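August
By Brittany Girard

We use cookies to improve your visit. Accept or manage your settings.

I thought I knew how to look after a cleaning cloth — you rinse it, you hang it over the tap, you forget about it. Necati Gökçe winced when I told him! He has been sorting cloths for 12 years, and he'd got the table ready before I'd even taken my coat off on Saturday.

"Colour first," he told me. "If you can't say what the blue one is for, you'll end up doing the hob and the mirror with it."

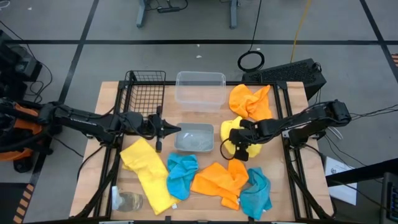
Cloths on the table, with the bin, clear tub and wire basket behind.

His own rule is yellow for dusting, teal for glass and orange for anything greasy (he was vague about blue, I noticed). I asked whether he folds them. "Life's too short. A heap is fine, as long as it's the right heap."

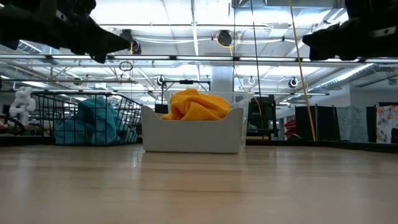
He likes wire baskets best, for the air, though he'll happily use a plastic bin for whatever is going in the next wash. And fabric softener? "Never! It ruins them. My sister still does it and I've stopped arguing." I've since thrown mine out, and bought a second basket for under the sink.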